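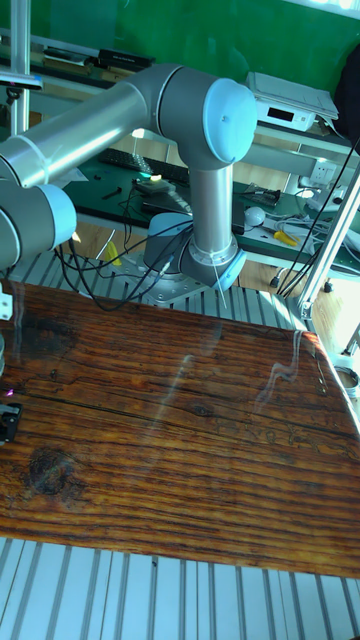 Onberg open afternoon, September: notes on the finishing shop

The visit began at 14.00 and was limited to groups of 9. Albane Jacquet led ours and kept mostly to the subject of varnished boards, which suited me.

Boards arrive planed from the Hrubý sawmill and are held for 30 days before any finish goes on. Moisture is checked on arrival and again before sanding. Sanding stops at 200 grit. Jacquet's view is that going finer costs adhesion on the first coat, and she had two peel samples to support it.

The varnish is Covar 402, brushed along the grain. The first coat is thinned, the rest go on as supplied. On dark reddish-brown stock a high gloss brings up the amber and orange streaks well, but it also throws back every window in the building. Glare makes inspection difficult from the bench side, so faults are looked for with a hand lamp held low.

Knots took up most of the questions. Dark ones are kept if sound and sealed separately before the first coat. Loose ones are cut out. A visitor from Misetero asked about filling with resin; Onberg has tried it and does not offer it on thick planks.

The drying room was closed to visitors. Price lists were at the door, along with offcuts at about a third of the normal rate. I took one with a knot in it.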